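## 5. Check the wrist views before a grasp run

Likar reads both wrist streams when it plans a grasp. Do this check after you load a new task file or change the lighting profile.

1. Open the Darkgate console and select **Views > Wrist**.
2. Confirm that both streams are live and set to 30 fps.
3. Set the board mask to **White, rectangular**. The mask must follow the edges of the cutting board in each view.
4. Click **Label** and select the red-and-white striped piece as the target.

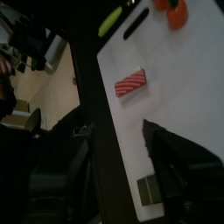
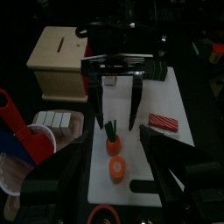

*Wrist views with the cutting board and the striped target piece.*

5. Read the match score for each view. Both scores must be 79 or higher.
6. If a score is low, raise the exposure one step and click **Label** again.
7. Click **Save pair**. Likar writes the labels to the current session folder.

**Note:** Gripper fingers can cover part of the board. Turn on **Self mask** so the planner does not treat them as obstacles.

**Note:** Toy food with similar colors may get the same label. Rename the duplicates by hand before you save.

**Caution:** Do not click **Plan** while anyone has a hand near the table. Likar keeps the last plan for five seconds, and the arm may move as soon as the hold is released.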